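Incidencia 814 -- El agarre de rotuladores falla cuando quedan cruzados sobre el vaso
Proyecto: Zorkiment
Estado: abierta (con solución provisional)
Abierta el 18 de mayo de 2018

Hola a todos otra vez. Abro esto aparte de la incidencia de la calibración porque llevo dos días mezclando las dos cosas y ya no me aclaro ni yo. Resumen para quien vaya con prisa: la política que entrenamos con las demostraciones de enero saca bien los rotuladores cuando están de pie dentro del vaso, y se pierde casi siempre que están tumbados encima de la boca. Y cuando digo que se pierde quiero decir que baja, duda, sube un poco, vuelve a bajar y se queda ahí temblando como si le diera vergüenza.

Lo primero que miré fue la pinza, claro. Abre y cierra sin problema, el recorrido es el de siempre y el par de cierre está donde lo dejamos. Cambié el cable de señal por el de repuesto (por si acaso, que ya nos pasó una vez) y todo igual. Así que el hardware lo doy por bueno, de momento.

Segundo sospechoso: el desfase entre la imagen de la muñeca y la pose del brazo. Repetí la calibración con el script de Figueroa y el error salió de 3 píxeles, o sea, lo normal. Probé a meter a mano un retardo en la pose para ver si empeoraba de la misma manera, y no se parece en nada: con retardo el brazo se pasa de largo, mientras que en el fallo que nos ocupa se para antes de llegar. Descartado también.

Entonces me puse a mirar los datos, que es por donde tendría que haber empezado, lo sé. Tenemos 759 demostraciones válidas en Wondulel. Filtré por posición inicial del objeto y solo salieron 9 con algún rotulador atravesado sobre el borde del vaso. ¡Nueve! Con eso el modelo no tiene de dónde aprender la orientación, y encima en casi todas el operador entra por el mismo lado.

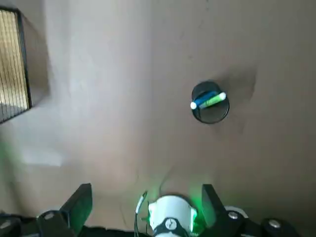
Para comprobar la hipótesis hice una prueba bastante tonta pero que me convenció. Cogí la salida de la red y dibujé la distribución del ángulo de giro de la muñeca justo antes de cerrar. Con los rotuladores de pie sale un pico estrecho y bonito. Con los cruzados salen dos picos separados, y como nosotros promediamos las acciones (sí, seguimos promediando, está en la lista de tareas desde hace siglos), el brazo elige el punto medio, que no vale para ninguno de los dos agarres. De ahí el temblor. Me quedé tan contento que casi cierro la incidencia sin arreglar nada.

Cosas que he probado desde entonces:

Quitar el promedio y muestrear una sola acción. Mejora el giro, pero el movimiento sale a tirones y en una de las pruebas volcó el vaso. No lo dejaría puesto sin supervisión.

Aumentar los datos rotando la imagen y la acción a la vez. Aquí hay trampa: los dedos de la pinza se ven siempre en la parte baja de la imagen, y si rotas todo, rotas también los dedos, con lo que la red aprende una cámara que no existe. Hay que enmascarar la pinza antes. Con la máscara puesta el giro mejora bastante, aunque la altura de cierre sigue floja.

Mantener la acción elegida durante unos cuantos pasos antes de volver a consultar la red. Es lo que tengo puesto ahora como apaño y es lo que mejor va -- ya no tiembla, se decide por un lado y baja. A veces se decide por el lado malo, pero al menos se decide.

Lo que no he conseguido todavía es que distinga bien entre dos rotuladores pegados. Si la instrucción pide uno concreto, a menudo cierra sobre los dos. Sospecho que es el mismo problema de fondo, pero no lo tengo medido y prefiero no apuntarlo como causa.

Actualización: he subido a Zasotero la rama con la máscara y el apaño de mantener la acción. Los pesos antiguos siguen siendo los que se cargan por defecto, así que no se le rompe nada a nadie. Si queréis probar los nuevos hay que cambiar la ruta en la configuración y reiniciar el nodo de inferencia, que no la relee en caliente (media tarde perdida con eso, de nada).

Pendiente:
-- grabar más demostraciones con los rotuladores cruzados, entrando por los dos lados y con inclinaciones variadas
-- repetir la gráfica del giro con los pesos nuevos y las mismas posiciones iniciales
-- cambiar de una vez la salida de la red por una mezcla de gaussianas y olvidarnos del promedio
-- revisar la altura de cierre por separado

Si alguien tiene guardadas las posiciones iniciales de la tanda de enero, que me las pase, porque en el servidor solo encuentro las finales. Dejo la incidencia abierta hasta tener la gráfica nueva.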